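Housekeeping and Resets, wk 3 handout
Sep 22, 2021 - Silcombe annex, room 822

Today: clearing a work table between tasks. Read before you come in, we start fast.

Order of work. Soft things first, then the tray. Soft toys go on their back, head toward the tray, so everybody's reset matches. Tray stays at the far side of the mat. Don't drag it, lift it. 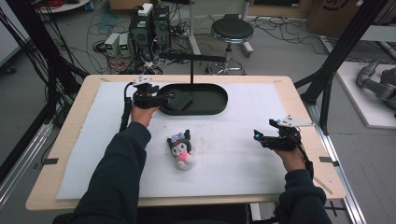

Fig. 2. Plush toy on the white foam mat, black oval tray behind.

Mats: foam shows every smudge. Wipe from the middle out, damp cloth, no spray. Check the tape at the left and right edges befor you wipe - if it lifts, press it back down. Loose sticks etc. go in the drawer.

Homework: do three resets at home, any table, write down teh order you used. Half a page is fine. Hand in to Cường Thái.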